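Holiday let changeover: bedroom and toy box check

Property: Rudberg, back bedroom
Date of check: 24th October
Sheet: 2 of 3
Booking ref: 738
Next guests: family, one adult couple and a child of four

Marks used: OK, ACTION, NOTE. Anything marked ACTION has to be signed off before the keys go back in the box. Comments go straight under the item they belong to.

Section A. Toys and small items
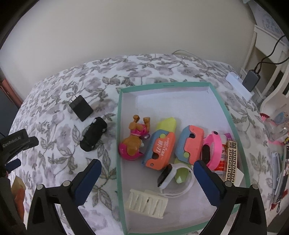 Checked by Saulius Petrauskas
Comments added by Mojtaba Kazemi

A1. Box free of cracks and sharp edges. OK
Ran a thumb along the green rim and the inside corners. Smooth all the way.

A2. Toy figure: limbs, helmet and clothing secure. OK
Pulled each leg and the pink helmet part. Nothing moved. Clothing has no loose threads long enough to worry about.

A3. Toy figure: small parts. NOTE
The shiny piece at the side of the body is firm today. Check it every time. If it ever turns under the fingers, the figure goes in the bin.

A4. Carrot toy knives: blades. OK
Both plastic, no burrs or splits. Please look at both. The last sheet had a tick for one and nothing for the other.

A5. Carrot toy knives: buttons. ACTION
One button is slow to come back up. Clean round it with a dry cotton bud and try again. If it still sticks, take that knife out and leave the other.
MK: Cleaned and working. Signed off.

A6. White band watch. ACTION
Not on the inventory. Treat as lost property until we hear otherwise. Bag it, label it with the booking ref and put it in the office drawer. Do not leave it with the toys, as the strap closes into a loop and small hands will find it.
MK: Bagged. Message sent to the last guests, no reply yet.

A7. Batteries. NOTE
Any toy with a battery cover must have its screw in and tight. Button cells are not to be kept anywhere in the bedroom. Spares live in the Brostine tin on the top shelf of the hall cupboard.

A8. Toys wiped down. OK
Warm water and a drop of washing-up liquid, then dried with a clean cloth. No sprays on anything a child might chew.

A9. Cables near the bed. ACTION
Thin white cable at the wall side of the bed. Needs to be clipped to the skirting or taken away. It must not run across the bed where a child sleeps.
MK: Clips ordered from Mousavi. Cable coiled and put on top of the wardrobe for now, so leave it there.

Section B. Bed and floor

B1. Mattress protector fitted, no tears. OK

B2. Bed frame: bolts and slats. OK
Tightened one bolt at the foot end, a quarter turn. Allen key is back in the kitchen drawer.

B3. Bed stays put when pushed. OK
Pushed from the side with both hands. No movement on the floor.

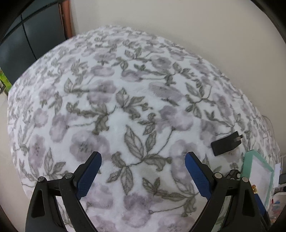
B4. Blanket: condition, seams and stray objects. NOTE
Blankets get shaken outdoors at every changeover and then gone over by hand, both sides. Small toy parts and hair grips catch in a fuzzy pile and do not always drop out. Go slowly on this one, because the mauve and grey-green flower print can hide a small mark or a bit of plastic that would show up at once on a plain cover. Seams sound, label still attached.
MK: Agreed. I would like a plain spare for the busy weeks. Will ask Astus for a price before December.

B5. Blanket washed. OK
Cool wash, no softener. Line dried.

B6. Floor beside the bed clear. ACTION
Hand sweep under the bed as well as the vacuum. Anything smaller than a two-pound coin gets picked up and looked at.
MK: Done. One hair grip, one raisin.

B7. Walls. OK
Washed down at child height. No flaking paint.

B8. Door closes without trapping fingers. OK
Foam stop in place. It has gone a bit flat and will want replacing before the spring.

Still open at time of printing: A6 (waiting on guests), A9 (waiting on clips).

Key safe code changed to 1686. Tear this strip off before the sheet goes on the hall noticeboard.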